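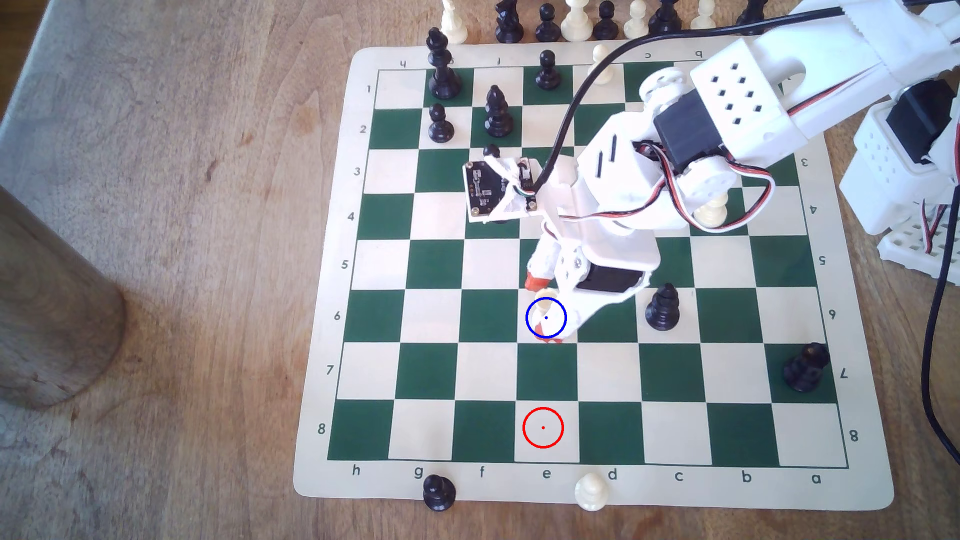 Wednesday, board out again

We use cookies to remember your settings. Accept / Manage

Slept until 7, porridge, then straight to the table before I could find something else to do. The roll-up mat has spent most of the winter in its tube behind the bookshelf and I expected it to fight me. Left it under the atlas while I did the dishes.

I still like this mat better than the folding set. The green is dark, the other squares are cream, and the letters and numbers run around the border so I don't have to work out where c4 is. With h on the left I'm slow at reading it all the same. I learned with a on the left and have never really got used to the other side.

Spent the morning on the endgame chapters in the Favari book, up to page 11, which is slower than I'd planned. Bishops and pawns mostly. I understand them on paper and lose the thread once they are in front of me. Wrote the squares in the grey notebook as I went. My 3s look like 8s, so some of it will have to be done over.
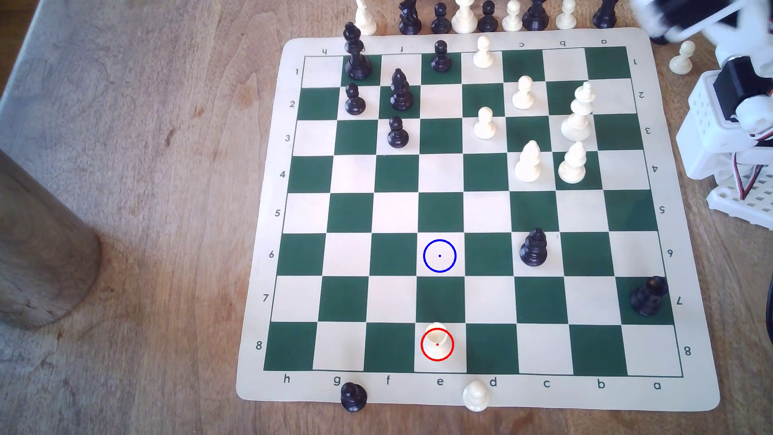 Black king on g1 with a bishop close by, rook down on a7.

Looking at that one after lunch, I kept coming back to the black bishop on c6. It has a lot of open board near it. The white king is over on the b-file with his pawns and the bishop on c4, and most of the rest is up at the same end. I tried to favour White and then couldn't say why.

Walked to Verstraete for bread and stamps. Priced felt for the bottoms of the pieces at Sturko, but they only sell it by the sheet and I'd use a corner of one. Grey out, a bit of wind, home by four.

Soup for supper. Need to find the small cloth bag for the pawns, and a better lamp for that end of the room. Chapter two tomorrow if the plumber comes early.

Recent entries
The tap again
Moltevholm by the early bus
Notebook 3, finished
Marmalade, second batch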